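Jun 9, 2020

Dishes again. I have now spent 9 years at Medeiros listening to people promise me that a machine will do them by next March, and I still own a sponge. Tonight's went into the rack around midnight, by hand, with swearing.
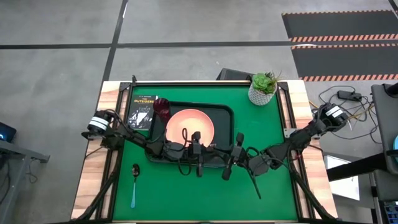

My complaint with the whole business is that a chore is never one job. Clearing a table sounds simple until you write it down for something that has no opinion about tables. Take a coral-pink plate on a tray with a dark red cup by the corner. I'd grab the lot and walk off. Two arms have to settle which of them goes where, and what to do about the cup leaning over a copy of The Outsiders, and whether the spoon counts. I read that book in eighth grade and I doubt I was any better at clearing up.

The Skevateo people say 3,000 tries will get you a decent tray routine. Zirkemetti says 100 if the tries are good ones. I wrote both numbers on the whiteboard and somebody drew a mustache on the 3,000.

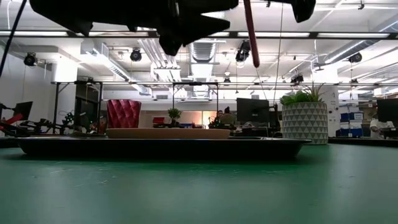
My own guess is that the shop floor gets there first. A bin stays where you bolted it. My kitchen counter at home has a different layout every hour, plus mail. Sesto wants to sell to households anyway and sent over a brochure with a very clean family in it. Not a crumb in the place, so I don't know what they need help with.

Still want one. I'd give it the roasting pan first and go sit in the other room.

Must buy dish soap.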